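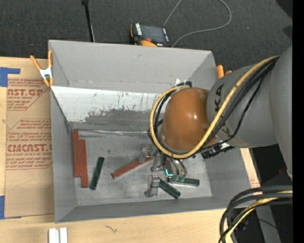 Adus is a table of press claims about startup buyouts and spin-offs, set next to what the companies later filed. I started it after Fikisska sold its drone delivery arm to Piltwood and three outlets printed three different prices. Nataša Nikolaidis did the first pass of labels, and I redid the ones I didn't believe. Labels are coarse: a deal is closed, pending or dead, and a fourth label would have meant more arguing. Sorting is easy when you have three red bars and three green ones in a grey bin. Press releases don't come in colors, and I'd treat anyone's "strategic investment" tag with suspicion, mine included.

## Contents

- `claims.csv`: 3000 rows, one per claim
- `deals.csv`: 124 deals
- `filings/`: plain text, where I could get it

## Known problems

- 1000 claims trace back to the same Stoyanova newsletter. Don't count them as independent.
- "Profitable by next year" is stored as written. I make no promise that it means anything.
- Prices paid in stock use the buyer's own number.

The November update drops duplicates. Send corrections to Hendrik Shezi, with a source.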